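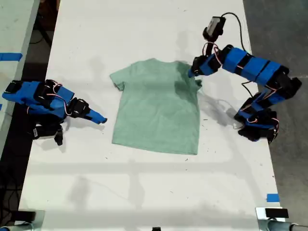

I have folded more t-shirts in the last two weeks than in the whole of last year, and I blame the clothing swap. If you dropped a bag off at the hall in June (thank you!), there's a fair chance I have personally smoothed out your sleeves.

The swap opens again in August, and this time we'd like the tables to still look decent after the first ten minutes. Last time we piled everything up in stacks and people did what people do, they dug. By lunch it was one big heap and I watched a very patient dad hold up the same striped shirt four times. So Anayeli Nava and I have been trying to settle on one way of folding tees that everybody on the sorting shift can learn quickly, and that survives a bit of rummaging.

We tried three. The flip fold with a cardboard board is fine if you have the board, but we had one board and six people. The pinch-and-swing trick, the one from all the videos, makes you feel like a magician when it works. I got it right maybe a third of the time, and Belmiro Lobo refused to try it at all. The one we're going with is the plain old file fold, and I'm a complete convert. My own dresser has been done. My husband's dresser has been done, without his permission.

So, how we do it. Lay the shirt flat on a table with the collar away from you. Sweep your palms from the middle out to the sides, and then down to the hem. Get both sleeves lying out properly before you do anything else! A sleeve that's tucked in at the shoulder will make a lump right where you want the fold to be crisp, and you'll be picking it open again later. Then bring one side in toward the center, turn the sleeve back on itself, and do the other side to match. You should have a long strip. Fold the collar end down so it stops just short of the hem, then fold in half, and once more if it's a big shirt. Stand it up on its edge. If it stays up, it's done. If it flops over, your strip was too wide.

A few things I've picked up along the way. Work on a light, hard table if you can – I started out on my bed and the quilt grabs everything. Soft, thin cotton likes to be folded a little loosely. Thick tees need only the one last fold. And kids' sizes go in half, then half again, and please don't fuss over them, there are so many.

For the swap itself, the shirts will stand in shallow boxes by size, with the colors running light to dark. That last part was Dayana Tovar's idea and I thought it was a bit much until I saw a box of it finished, all those soft greens next to each other. It's really pretty! I went home with one, I admit it.

We have 16 boxes and could use more, anything long and low, shoebox height. Wine boxes are too deep. Leave them by the side door at the hall, flattened is fine.

We're also looking for folders for the two evenings before we open. You don't need to be good at it, I certainly wasn't. There'll be coffee, and Belmiro is bringing his almond cake, which he promised in front of witnesses. Put your name on the sheet by the kitchen, or just tell me or Anayeli when you see us.

And please check your pockets before you donate. I still have somebody's house key.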